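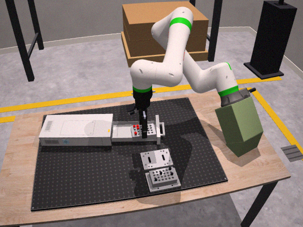

Minutes of the regular meeting of the Gresine Allotment Garden Association

Held in the common room at Gresine, Sunday, beginning at 10:30

Present: the chair, the secretary, the keeper of accounts, and 20 members with the right to vote. Two members of the neighboring association at Lobo came as guests and did not vote.

1. Opening and agenda

The chair opened the meeting and asked if the agenda was received by everybody. One member said that his copy arrived without the second page. The second page was read aloud. The point about the hedge along the railway path was moved before the point about water, by wish of several members who had to leave early. The agenda was accepted in this form.

2. Minutes of the last meeting

The minutes of the last meeting were accepted with one correction. Under point 5 it was written that the compost place will be closed in winter. It should be written that the compost place will be closed for kitchen waste in winter. Leaves and cut grass may be brought at any time.

3. Hedge along the railway path

The town has written to us that the hedge is now wider than allowed and people with baby carriages must step on the road. The letter asks that we cut it back before the end of July. There was a long discussion about birds. Two members reported nests in the part between the gate and the old pear tree and asked that this part be left until the young birds are gone.

It was agreed to cut the rest of the hedge first and to write to the town that the part by the pear tree will follow later. The secretary will write this letter. The members of plots along the path will cut their own side, as in other years. For the outside, the long hedge cutter from the shed can be used, but the cable has a damaged place near the plug and must be repaired before. The chair will bring it to the repair shop.

4. Water

The water bill for the last season was nearly 3,000, and this is much more than the year before. The keeper of accounts showed the readings of the main meter and the sum of the plot meters. The two do not agree. A part of the water is lost somewhere between the main meter and the first branch, or some plot meters do not count correctly. Both is possible.

A member from the lower row remembered that the ground by the second tap is always soft, also in dry weeks. Another member answered that this is because of the slope and was already so when her parents had the plot. It was decided to close all plot taps on one evening and to read the main meter at 21:00 and again at 6:00 the next morning. If the meter moves, we will open the ground by the second tap.

There is an offer from the firm Wumon for a new pipe in the lower row, for 2,000 with the digging included. Some members thought the price is fair. Others wanted to do the digging ourselves and asked what the price would be then. The keeper of accounts will ask for a second offer without digging. No decision on the pipe was made today.

The chair reminded again that watering with the hose is not allowed between 11:00 and 17:00 in the hot months. Watering cans are allowed.

5. Seed potatoes and shared order

The shared order was smaller than last year. The early kind, Gutix, was not delivered in full and the members who ordered it received their share cut down in the same measure for everybody. The money for the missing part will be paid back at the next meeting, or can be taken off from the yearly fee. Members should tell the keeper of accounts which way they prefer.

One member asked if we can order onion sets and garlic in the autumn together with Lobo, so that the cost of transport is shared. The guests from Lobo said that they would like this, but their list must be closed already in August. The members were in favor. A paper list will hang on the board by the gate.

6. Free plots and waiting list

Plot 11 is free. The family had to give it up because of a move. The small house on it is in good condition but the roof felt must be renewed on the north side. The next person on the waiting list was asked and wants to see the plot first.

It was asked if a plot can be divided in two halves for people who want only a small garden. The rules do not say anything about it. The chair will look how it is done at Lobo and bring a proposal. Against this there was one voice, who fears more bicycles and cars at the gate.

7. Other matters

The lock of the tool shed is hard to turn. Please do not use oil from the kitchen for it. The secretary has graphite powder.

The wheelbarrow with the green handles is missing since spring. Who has it on the plot should please bring it back — no questions will be asked.

The summer party was discussed only shortly. The majority wishes a potluck in the afternoon, without music after 20:00. Tables can be borrowed from Lobo if we fetch them ourselves.

The meeting was closed at 12:40. The next meeting is in September, in the same room. Points for the agenda should be given to the secretary in writing two weeks before.

Minutes taken by the secretary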